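The Last Sheet

Geeta Sandhu could hear tissue paper from across a building. She swore it was true. She had come down the stairs at Salport with her coat half on and there it was, that lovely dry whisper, and she turned right back around and went to find out who was wrapping something without her!

It was Kuldeep Gautam, of course, at the long wooden table by the big window, with a shipping box on the floor beside his chair and the expression of a man who has been beaten by a teacup.

"You're scrunching," she said.

"I'm wrapping."

"You're scrunching, Kuldeep. Give it here."

She loved this table. She loved the warm yellow color of it and the way the afternoon came through the panes and lay down along the wood, and the tree outside that was still green in spite of everything. Her desk was back by the lockers where all you got was the hum of the lights. Out here you could do real work. You could pack a tea set for a woman in Ponce who had waited 13 years to get it back.

That was the part Kuldeep had told her over lunch, and she hadn't stopped thinking about it since. His aunt had left the set in a closet when she moved, and the closet had belonged to one cousin and then another, and finally a box had turned up at Kuldeep's door with 900 old receipts in it and, underneath the receipts, the cups. Blue rims, gold handles, not a chip! His aunt had cried on the phone and then asked, right away, whether he knew how to wrap china.

"I told her yes," he said.

"Oh, you liar."
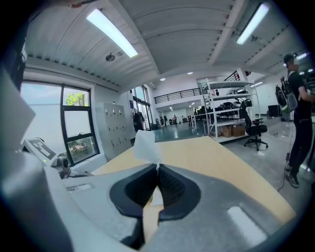 "Okay, watch," said Geeta, and pulled off her coat completely, so he knew she was serious. "One sheet goes inside the cup first. Loose, like you're putting a scarf in a hat. Then you set the cup in the corner of the next sheet and roll it, and you tuck the sides as you go. My grandmother did this for a living in Skaltau, you know. She could do 70 cups before breakfast."

"Nobody needs 70 cups before breakfast."

"The hotel did!"

He tried it. The first roll came undone in his hands. The second one held, and he turned it over twice, looking for the trick, and then he grinned so wide that she laughed out loud. It was a beautiful little bundle, plump as a dumpling. She made him do the next one with his eyes closed, just to show him that his fingers already knew.

They got going after that. Cup, sheet, roll, tuck. He told her about his aunt's kitchen, where the tea set lived on a shelf too high for any child, and how he and his sister used to stand under it and argue over which cup was the best. (It was the one with the crooked handle. They had both wanted it, always.) Geeta told him about the winter she broke her grandmother's sugar bowl and buried it in the yard, and how the dog brought back the lid.

By 4 the light had slid off the end of the table and there was one sheet of tissue left and two things to wrap, the teapot lid and the crooked cup.

Kuldeep looked at the sheet. Geeta looked at the sheet. Then she picked up her scarf, the good wool one from Nidavier, and wound it around the teapot lid before he could say a word.

"Your aunt can mail it back," she said. "Or she can keep it! Tell her it's part of the set. Now go on, do that last one, and don't you dare scrunch."

He smoothed the paper flat with both hands and set the crooked cup down in the corner.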